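Orkcombe workspace and repair library to open its doors in September

Broltbridge Community Trust confirms opening arrangements, membership terms and the first season of courses

ORKCOMBE: The Broltbridge Community Trust has today confirmed that the former Donder seed warehouse on the Orkcombe quayside will open to the public in September as a shared workspace, tool library and repair centre. The building has stood unused for 18 years and was bought by the Trust following a public share offer which attracted 748 investors, most of them living within the two parishes that the new centre will serve.

The centre will be known as Akolgo, the name under which the share offer was made. It will provide bookable workbenches, a lending library of hand and garden tools, a weekly repair session open to all residents, and a programme of evening and daytime courses. A ground-floor café will be let separately and is expected to open later in the autumn.

Bergþóra Snorradóttir, Director of the Broltbridge Community Trust, said:

"The people of Orkcombe and Broltbridge have shown great patience while this building was made safe and brought back into use. Many households bought shares at the lowest level offered, and the Trust is grateful for every one of those contributions. We look forward to welcoming our members in September and to hearing from them how the centre should develop over its first year."

Restoration of the building

Work on the warehouse began with the removal and repair of the roof, which had allowed rainwater into the upper floor for a number of winters. The original slates were kept wherever they were sound and have been laid on the quayside slope, where they are most visible from the harbour. Replacement slates of a matching size were used at the rear. The loading doors on the first floor have been retained as glazed openings, and the iron hoist above them has been cleaned and fixed in position.

Inside, the grain floor has been strengthened to carry benches and storage. A lift has been installed between the ground and first floors, and step-free access is available from the car park in Donder Lane. The Trust wishes to thank the residents of Donder Lane for their cooperation during the drainage works, which took longer than had been announced.

The completed building offers 2,289 square feet of usable floor space. The greater part of this is given over to workbenches on the first floor, with the tool library and reception on the ground floor. Two smaller rooms at the rear may be hired by local groups for meetings.

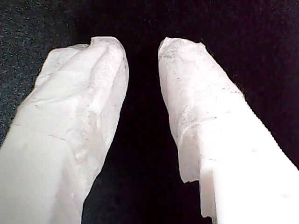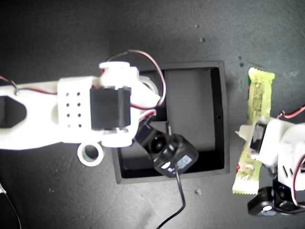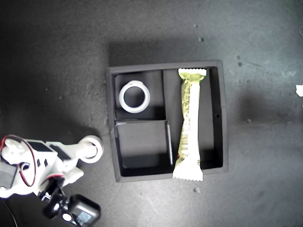
Details from a work surface. Last picture: a divided tray with three compartments.

Membership and booking

Membership of Akolgo will be open to anyone aged 16 or over. Members may book a bench by the half-day and borrow tools from the library for a period of one week. Junior places on supervised courses will be offered to younger residents when accompanied by an adult member.

An annual membership, a monthly membership and a day pass will be available. Shareholders in the Trust will receive their first three months of annual membership without charge. Reduced rates will apply to students, apprentices, people in receipt of certain benefits and those over the state pension age. The full list of charges will be displayed at reception and may be requested by post from the Trust's office in Broltbridge.

Members who wish to use cutting or heating equipment will be required to attend a short induction, which will be held at 10am and repeated at 6.30pm on induction days. No previous experience is necessary. Certificates of induction from other workshops will be considered but cannot be accepted automatically.

The centre will be open in the mornings and afternoons throughout the working week, with late opening until 9pm on course evenings. Weekend hours will be confirmed after the first month, when the Trust will have a clearer view of demand.

Repair sessions and tool library

The weekly repair session will continue the work carried out until now in the Broltbridge church hall. Residents may bring small household items, clothing, bicycles and garden equipment for assessment. There is no charge for assessment, though visitors will be asked to meet the cost of any parts. Up to 2 items may be brought by each household to a single session. Items powered by petrol, microwave ovens and gas appliances cannot be accepted.

The tool library opens with a collection given largely by local families. It includes carpentry and decorating tools, ladders, hedge shears, seed drills and a set of cooper's tools found in the warehouse itself, which will be kept on display and will not be lent. The Trust continues to welcome gifts of tools in good working order. Donors are asked to contact the office before delivering items to the quayside, where storage is limited.

Courses

The first season of courses will cover furniture repair, basic upholstery, bicycle maintenance, bookbinding, household sewing and sharpening of garden tools. A course in dry-stone walling will be held outdoors on land behind Orkcombe allotments, subject to weather. Places may be reserved from the opening of the booking desk, and a waiting list will be held for any course that is full.

Local employers have also expressed interest in using the benches for staff training during quieter hours. The Trust has agreed that such bookings may be made in the mornings only, in order to protect access for individual members.

Bergþóra Snorradóttir added:

"A shared building depends on clear rules and fair access. Our booking terms have been written with both in mind, and we shall review them with members at the annual meeting. I would encourage anyone who is unsure whether the centre is suitable for them to visit during the opening period and speak to a member of staff."

Opening arrangements

The building will be open for general viewing from 11am until 4pm on the opening day. Staff will be present on both floors to answer questions and to accept membership applications. Visitors are advised that parking on the quayside is reserved for harbour users, and that the Donder Lane car park has limited space. The Broltbridge bus stops at the foot of the lane.

Shareholders will be invited to a separate evening reception at 7pm. Invitations will be sent by post to the address held on the share register. Any shareholder who has moved house since the share offer should notify the Trust in writing.

Notes to editors

The Broltbridge Community Trust is a community benefit society working in the parishes of Broltbridge and Orkcombe. It also manages the Broltbridge reading room and the riverside footpath between the two settlements.

The Donder warehouse was built for the storage of seed and animal feed and later served as a chandler's store. It was purchased by the Trust with funds raised through the share offer and a loan to be repaid from rental income.

Interviews with Bergþóra Snorradóttir may be arranged through the Trust's office in Broltbridge. Requests to film or photograph inside the building before opening should be made in writing and will be granted where building work permits.

Ends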